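Why Is Root Beer So Fizzy?

Pop open a bottle of root beer and listen. Psssst! That sound is gas rushing out, and it's the same gas you breathe out all day long. It's called carbon dioxide, and it's what makes soda tickle your nose!

Where do the bubbles come from?

Long ago, people made root beer at home with water, sugar, roots, bark and a tiny living thing called yeast. Yeast LOVES sugar. It gobbles it up and lets out carbon dioxide, and if the bottle is closed tight, the gas has nowhere to go, so it squeezes into the drink.

Most soda makers today skip the yeast. At the Grerer soda works, they chill the water first (cold water holds more gas than warm water) and then push the carbon dioxide in with a big pump. One tank fills 2556 bottles! Their most popular flavor is Lita, a vanilla root beer with foam as thick as whipped cream.

Why does it get a foamy head?

When you pour, bubbles race to the top. In plain fizzy water they pop right away, but root beer has ingredients that make the bubble walls stretchy, so they pile up into foam. Wow!

Try it yourself

1. Ask a grown-up to help you put 100 milliliters of cold root beer in one clear cup and 100 milliliters of warm root beer in another.

2. Drop one raisin into each cup and watch closely. Bubbles grab onto the wrinkles and can lift the raisin up like tiny balloons!
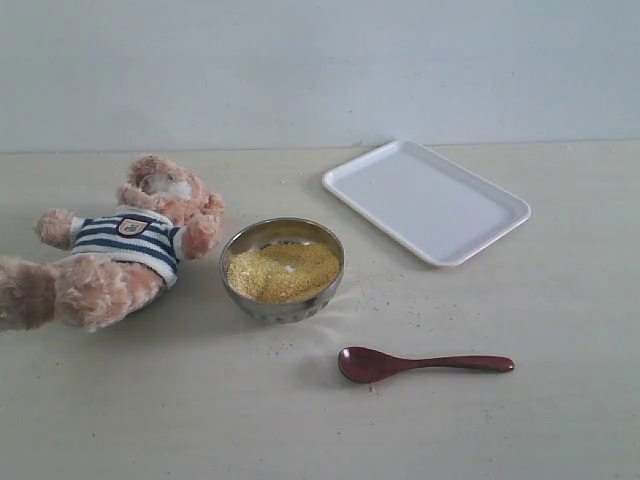 3. Write down which cup has the most foam, then check both again after lunch. Which one still has fizz?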